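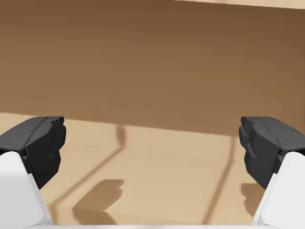 Handout 4: Collecting demonstrations in simulation

Gladys Agudelo – Robot Learning, second half of term

Before you start, have Korkora installed and the Farina task pack unzipped next to it. If the task menu comes up blank, you put the folder one level too deep. Everybody does this once.

Last week we trained a policy on examples I gave you. This week you make the examples yourselves, and I think it's the best week of the course! You learn more about a learning system by feeding it than by reading its loss curve, and you'll start noticing things in your own hand movements you never had a reason to notice before.

What one example is

An episode is a list of steps. At each step we store the wrist camera view, the joint positions, how far the fingers are open, and the command you sent. The policy later sees the first three and has to guess the fourth. It knows nothing about what you meant to do. If you paused because your phone buzzed, the pause goes in as a lesson, and the policy will happily learn to pause there too.

The wrist view

The camera rides with the hand, so the fingertips stay in sight at the lower left and lower right while everything behind them changes. Students often ask whether we should mask the fingers out. Please don't. How wide they sit in the picture is one of the best cues the policy has, and at the moment of contact it may be the only useful one.

Look at the shadows too. With the fingers wide open over a bare wooden surface, you get fingertip-shaped shadows on the lit part of the wood, and bigger dark areas besides. Shadows carry real information about height – as a finger comes down, it and its shadow close in on each other. They can also fool a policy badly. If the light sits in the same spot for every episode, the policy can lean on one shadow edge and fall apart when the light moves. So turn on light jitter in the Farina settings (it's off by default, sorry) and leave it on.

Empty starts count

Begin each episode with the gripper open and nothing between the fingers. Let it look at plain tabletop for a moment, then move. I used to trim these openings to save disk space, and the policies I got would close on thin air at the first chance. They had hardly ever seen an open hand with nothing to grab! Keep them in.

How many

Last year's class pooled 2626 episodes. After we threw out the duplicates and the ones with broken timestamps, a small policy trained on 1000 of them did nearly as well as one trained on the lot. One pair got a decent reach-and-grasp out of 411, and theirs were lovely to watch: slow near the object, quick everywhere else, start positions all over the table. Aim for 600 per pair. Split the driving evenly, because two people's habits are better than one person's.

While recording

Change the start pose every time. Move the object by more than a nudge. If you miss a grasp, back off and try again in the same episode, and tag it "recovery". Those are gold. If the simulator stutters, delete the episode. Save to Stiltance at the end of each sitting, with your pair number in the folder name.

For October: bring your ten worst episodes, and we'll play them for everyone.

Search handouts Go

Filed under: robot learning, imitation, datasets, simulation

Comments

pair 7: Does a recovery still count if the second try misses as well?

G. Agudelo: Yes, if the third one gets there. If you give up, tag it "fail" and keep it in a separate folder. We'll use those in Handout 6.

mlopez_r: light jitter makes my laptop crawl, is there a lower setting?

G. Agudelo: Set it to change once per episode and you should be fine. Or use a machine in the Farstead room, they're free after 4 pm.

tomasz: we trimmed our openings before reading this. re-recording tonight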